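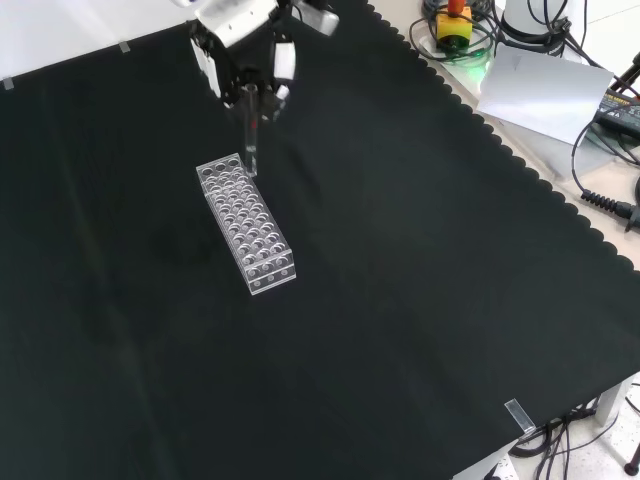 Report to Astton, 8/18/23
From: Mircea Pascu, Turnuston robotics club

## Work so far

- The students are programming the arm to put test tubes into a clear rack. The black cloth stays on the table for now.

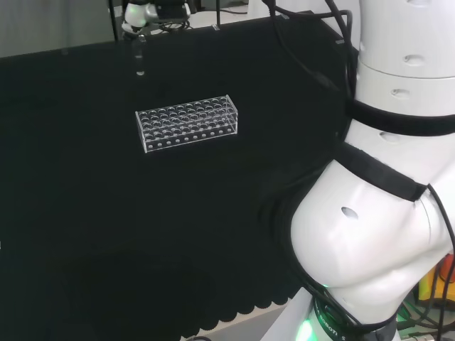 - We have spent 175 pounds of the 1000 granted, mostly on racks and tubes.
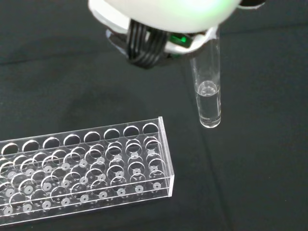
Will the club be ready for the Famthorpe contest?

It is in February, and both teams plan to enter.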